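Reading time: 3 min

4. Leadership Conduct and Employee Trust in Family-Held Firms

4.1 Sample and measures

The survey was fielded in July in four family-held manufacturing groups: Biltex, Jarnstead, Ghanem and Imton. All are still run by a member of the founding family, and none is publicly listed. A total of 1,206 employees returned usable questionnaires. Respondents with less than one full year of service were dropped before this figure was reached, as they had little basis for judging the person at the top of the firm.

Perceived integrity of the chief executive was measured with eight items on a five-point scale. Two were reverse-scored. The items ask whether the executive keeps promises made to staff, admits mistakes, and applies the same rules to relatives as to other managers. Trust in the firm was measured separately, with items on job security, pay decisions and the handling of complaints. Personal contact with the executive was coded as none, indirect (company meetings, recorded messages) or direct (at least one conversation).

4.2 Results

Perceived integrity predicted trust in the firm in all four groups after controls for age, length of service and pay grade. The relation was strongest at Jarnstead and weakest at Imton, where the present head had taken over from a parent shortly before the survey. Many Imton employees left the integrity items blank or chose the midpoint, and we read the weaker result there with caution.

Direct contact raised integrity scores, but the increase was uneven. Among office staff it was small. Among production and warehouse staff it was larger, and it did not depend on how long ago the conversation had taken place. Several respondents used the open comment field to describe a single short meeting in some detail, often many years after the event. Indirect contact had no clear effect in any group.

The item on relatives behaved differently from the rest. Employees at Ghanem rated their executive high on promises and mistakes and low on equal treatment of family members. Removing the item raised the internal consistency of the scale at Ghanem and left it unchanged elsewhere. We kept it, as favoritism toward kin is central to how these firms are judged by their own staff.

4.3 Reputation outside the firm

To compare internal and external views, we also interviewed 200 suppliers and retail buyers. Outside respondents gave higher integrity ratings than employees did, with less spread. Their answers rested mainly on payment on time and on the family name, and few could cite a specific decision made by the current executive. A good name held by the founder seems to pass to the successor with little checking on the buyer's side. 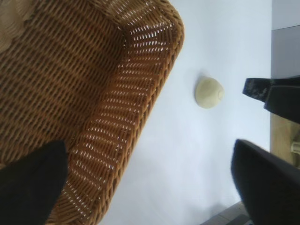 Figure 4. Woven wicker basket, interior and side wall.

Product quality entered the supplier and buyer interviews more often than we had planned for. Buyers of household goods tended to treat workmanship as evidence of character, and spoke of the owner and the product in the same sentence. The weave in Figure 4, dense across the floor of the basket and more open along the side wall, is the kind of feature they could point to when asked what they meant by careful work. Such remarks were coded under product quality and kept out of the integrity score. Where a respondent tied the two together explicitly, the answer was entered under both headings and flagged for the check reported in Section 5.

Correspondence: Keyvan Azimi | © 2023 The authors | Back to top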